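Stirach 4 and the gripper width problem

Shiela Salazar maintains the trajectory tooling at Pemthorpe, where recordings from hand-held grippers are turned into training data for manipulation policies. Version 4 of the package, Stirach, went into use in July. Most of the work went into one signal: how far apart the fingers are.

"The pose of the tool comes from visual-inertial tracking and that part is mature," she says. "Finger width was the weak channel. We read it from two square markers, one on each finger, and a single missed detection used to leave a hole."

Earlier releases filled the hole by linear interpolation. Salazar describes this as acceptable for gaps of a frame or two and wrong for anything longer, as the closing motion is not linear once the pads meet the object. Stirach 4 fits a short spline and attaches a variance to each filled sample. The training loader can then weight or drop it.

Tarcísio Rezende, who wrote the loader, set the regression suite at 1,058 recordings. Under the old code 665 passed the width check without manual edits. "I wanted the failures kept," he says. "A suite made of clean grasps measures very little."

Shoes are a large part of it. Canvas deforms under the pads, so the width at contact and the width at a stable hold are different numbers, and the planner needs both.

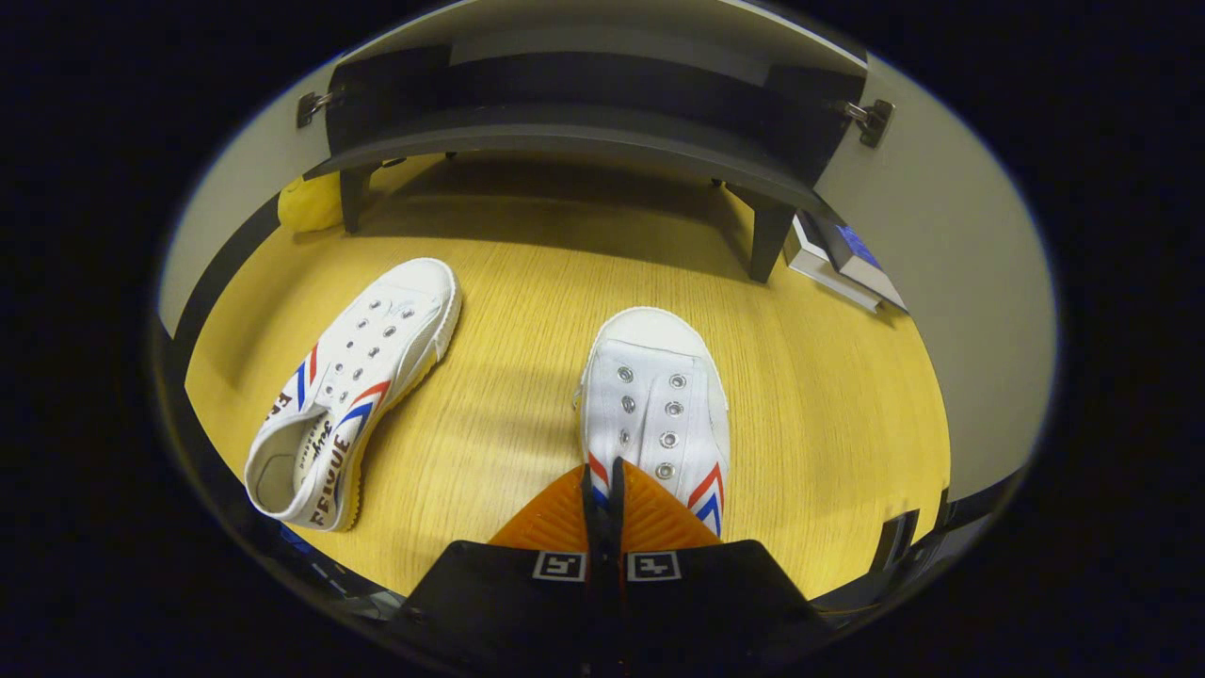 "With a rigid box you can threshold the width and call it a grasp," Salazar says. "With a soft heel you have to look at the rate of change as well. We use a window of 100 milliseconds."

The marker calibration is stored per tool, in a file named Gronow after the format it replaced. Rezende would like it moved into the recording header. Salazar has not agreed to this, and the ticket remains open.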